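**Takeout packaging** is the set of containers, closures, carriers and bags used to move prepared food and drinks from the place of sale to the place where they are consumed. It is distinguished from retail food packaging by its short service life, usually less than an hour, and by the fact that it is filled and closed by hand at the counter.

## Components

A typical drink order uses four parts: a cup, a lid, a carrier and an outer bag. Hot cups are made of paperboard with a thin inner coating that keeps liquid out of the fibers. The rim is rolled outward to stiffen the mouth of the cup and to give the lid a bead to grip.

Lids are most often thermoformed from polystyrene or polypropylene sheet. Fiber lids are also sold, though their fit on the rim varies more with humidity. Most lid designs include a sip opening and a much smaller vent, which admits air as the cup is tipped and lets steam escape while it stands.
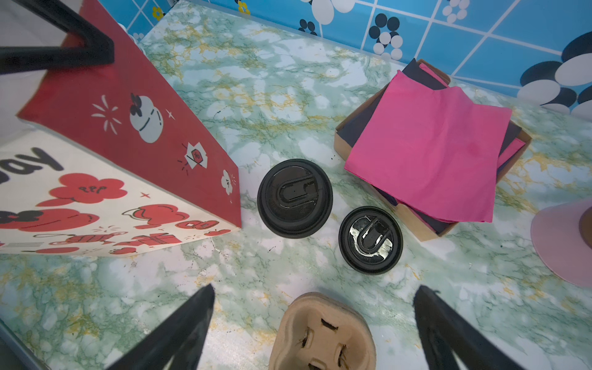
*Black plastic coffee cup lids and a printed paper bag.*

Lid diameter is matched to the rim and not to the volume of the cup, so one lid can often serve several cup sizes. Suppliers use this to reduce the number of stock items. The Skorkudberg series, for example, covers 3 cup volumes with a single lid.

## Bags

Paper bags are classed by base and by handle. Flat-bottomed bags with side gussets stand open during packing and are preferred where containers must stay level. Handles may be flat paper tape, twisted paper cord or rope.

Twisted handles are made by winding a strip of paper into cord, bending it to shape and gluing both ends under a reinforcing patch inside the mouth of the bag. The glued patch, and less often the cord, is the usual point of failure. Condensation from cold drinks weakens both the patch and the base fold.

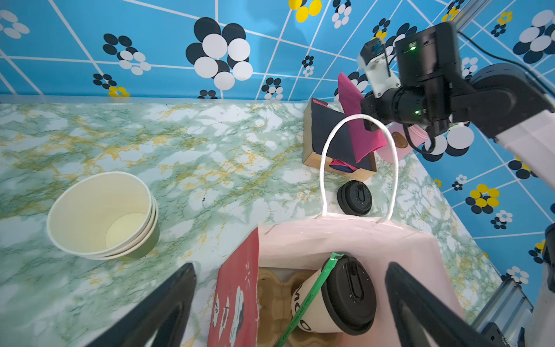
*Pink paper shopping bag with a white twisted paper handle.*

Load ratings are normally given for a dry bag at rest. Walking adds a repeated shock load, and many shops therefore pack well below the stated figure. The Inga bag is sold in bundles of 20 and in cases of 500.

## Carriers

Cup carriers hold drinks upright by gripping the tapered wall of the cup. Folded paperboard carriers ship flat but must be assembled. Molded pulp carriers need no assembly and nest in stacks — a case of 600 takes up little more floor space than one tray.

Molded pulp is made by drawing a slurry of recovered paper and water against a mesh form under vacuum. The wet part is then transferred to an oven or a heated press. Oven-dried parts are thick, with one rough face; pressed parts are thinner and smoother. Ribs and raised areas supply most of the stiffness. 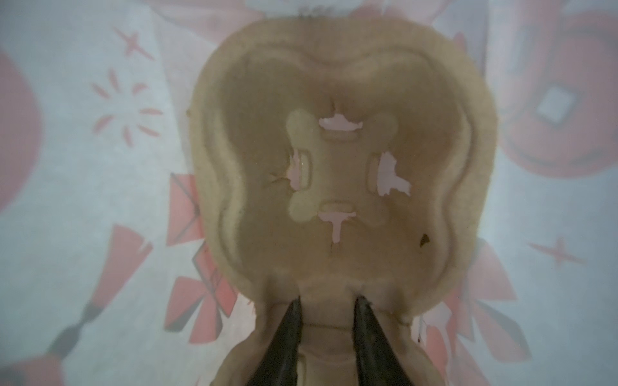 Trefor James objected in the trade newsletter *Sement* that stiffness is the wrong measure for carriers, and that they should be compared by how well they hold a half-full cup when tilted. Deisy Sánchez replied that no common tilt test exists and that results from different shops could not be compared.

## Disposal

Clean paper bags and uncoated pulp trays are accepted by many paper recycling programs. Coated cups often are not, as the lining has to be separated from the fiber during pulping. Small lids may fall through sorting screens even where the plastic itself is accepted. Food residue is a common reason for rejection of all paper parts.

## See also

- Paper cup
- Thermoforming
- Molded pulp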